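Teaching Machines in Ordinary Rooms

Sep 29, 2024

The Kondico program collects examples of household work for a learning system that controls two arms. It began in a single test hall in Kellton, where every table was the same height and every bowl came from the same box. The system trained there did well in the hall and poorly elsewhere. In August the program moved most of its collection into furnished rooms.

Each example is a short recording of one task, carried out by the arms while a trained operator guides them. The camera view and the position of every joint are stored together. By the end of the month the program had accepted 1928 recordings and set aside 404. Most of those set aside had a gap in the joint data or ended before the task was complete.

The tasks themselves are modest. An operator may be asked to lift a bowl, move it to a marked spot and release it. The Bodnár protocol, which the program adopted in its first year, allows no more than 45 recordings of a task before something must change. The bowl may be exchanged for another, the starting point shifted, or the work taken to a different table. Operators enter each change in a log known as Jusine, and reviewers read the log before they open the recordings.

Furnished rooms bring difficulties that the hall did not. Polished metal returns bright reflections, and a patterned tabletop can make the rim of an object hard to separate from the surface under it. The program keeps such recordings on purpose. Its guidelines state that rooms are to be left as their occupants arrange them, with shelves and cabinets undisturbed. 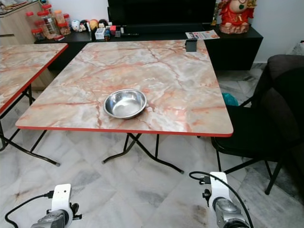

A steel bowl on a marble-patterned folding table, with the two arms at the near side.

Review remains the slowest part of the work. Two reviewers watch each recording separately, and a third is called upon when they disagree. The program now has nine rooms in use and intends to add kitchens next, beginning with tasks at the sink and the counter.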